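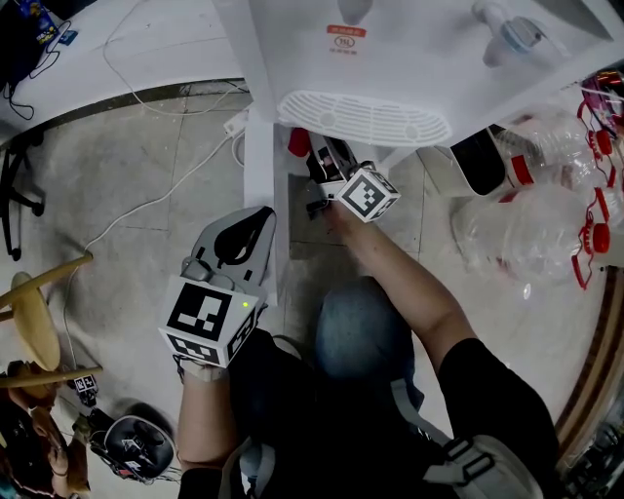
Section 3 of this guide covers recording demonstrations with the Benby hand grippers outside the lab, in homes and offices where nothing has been arranged for you. Most of the useful material in the Rudd set was recorded this way, low to the floor and close to real furniture and appliances. Reaching for a small item tucked under the front of an appliance, with one gripper pushed up against the white housing and the marker cube still facing up toward the head camera, is a typical low-reach task. These tasks are the hardest to track, and the steps below are written with them in mind.

3.1 Before you record

1. Put on the backpack and fasten the front buckle. Tighten the straps until the pack does not shift when you lean forward.
2. Put on the head camera and look down at your knees. Both grippers must be in view when held at a natural working height.
3. Check that each marker cube is seated firmly on its gripper. A cube that turns even slightly on its mount will spoil the pose data for the whole session.
4. Switch on both grippers and wait for the green light on each.
5. Open and close each gripper fully 3 times. Vatov uses this to set the jaw range.

Note: Do not clear the room. Bottles, stools, cables and bags should stay where they are unless they are a trip hazard. The policy is meant to work in rooms like these.

3.2 Recording a low-reach task

1. Sit or kneel so that the target is within one arm's length.
2. Start the recording and hold both grippers still for one second.
3. Move the working hand toward the target. Keep at least one face of the cube turned toward the camera.
4. Keep the other gripper in view even if the task does not need it. Rest it near your lap with the jaws pointing away from you.
5. Close the jaws on the target, draw it out, and set it down in the open.
6. Hold still for one second and stop the recording.

Caution: Do not push the jaws under an appliance with force. If the fingers catch, stop, back out along the same path and mark the take as failed. Keep failed takes. They are used in training.

Caution: Keep the jaws away from power adapters and their cables.

3.3 Checking a take

Run the Sukel checker after each batch. It reports the longest gap, in milliseconds, during which no face of a cube could be read. Gaps up to 400 are filled in from the gripper's motion sensor. Anything longer is rejected.

In our August test we recorded 1,763 low-reach takes, and the checker rejected 246 of them. Most rejections came from step 3 of section 3.2, where the wrist rolled during the reach and the cube turned away from the camera. If your own share is higher than this, sit farther back and lower your chin before you start the reach. Check the camera angle again after every break.

Continue to section 4 for upload and labeling.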